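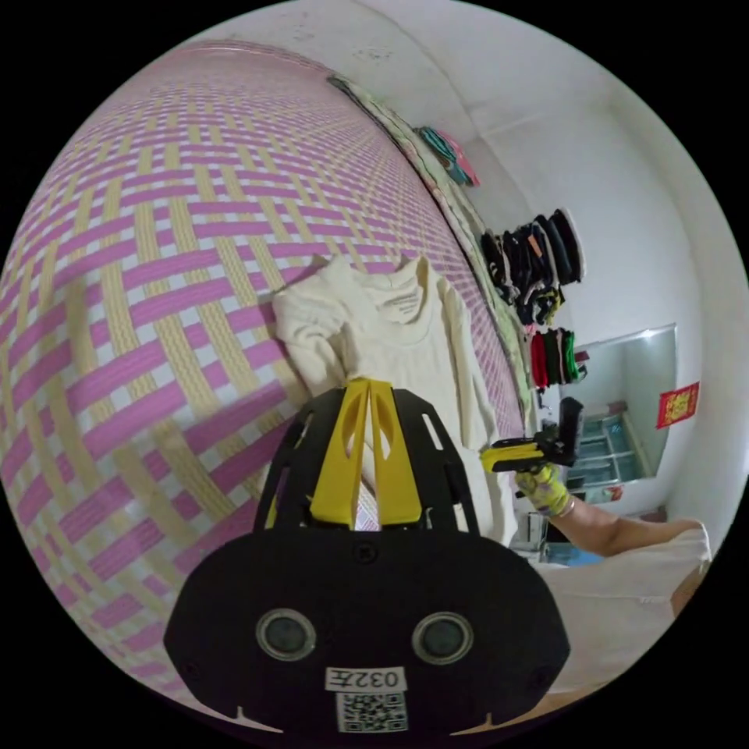 Let the kids fold shirts

Every September I get the same email from at least one parent, and it goes more or less like this: my daughter joined robotics club to build robots, so why is she spending her afternoons on laundry? I've answered it so many times that I may as well write the long version and send people here.

Our club has 17 members this year. Most of them arrived wanting to do what the Varlow team does, meaning a big loud machine that flings balls at a target. I get it, I love that stuff too! I've yelled myself hoarse at those events. But the project we picked is cloth. The students take a hand-held gripper in each hand and work on a long-sleeved top laid out flat, sleeves out to the sides, and they do it over and over. So far they have recorded 427 tries and kept 299 of them. The rest got tossed by the students themselves, after some pretty heated arguments.

Those arguments are why I'm writing this. Try explaining to a 16-year-old why her fold doesn't count when the shirt ended up folded. She'll want to know what folded means. Do the sleeves go in first? Is a wrinkle a failure? Can you start over halfway through? By the second week they had written three pages of rules, thrown out two of them, and named the whole effort Skulletti (don't ask me, I was outvoted).

My friend Refilwe Pillay coaches over at Benavides and thinks I'm shortchanging them. Her point is that kids need to hold a thing they built, and that a student who has never stripped a screw hasn't learned much about machines. She's partly right. Mine are weaker with tools than hers, and it showed when we visited her shop in the winter. I've added a build day because of it.

Still, I'd put my group up against anybody's when it comes to noticing things. They work on a mat, in regular rooms with clothes hanging on the wall, and they've figured out for themselves that a sleeve is a nasty problem. A ball is the same ball every time. A sleeve twists, it sticks to itself, it slides when you pull the other side. You learn that with your wrists long before you could write it down.

So yes, it looks like chores. My answer to the parents is to come by and try one shirt with the grippers. One dad stayed an hour and a half and wanted to know if we had pants.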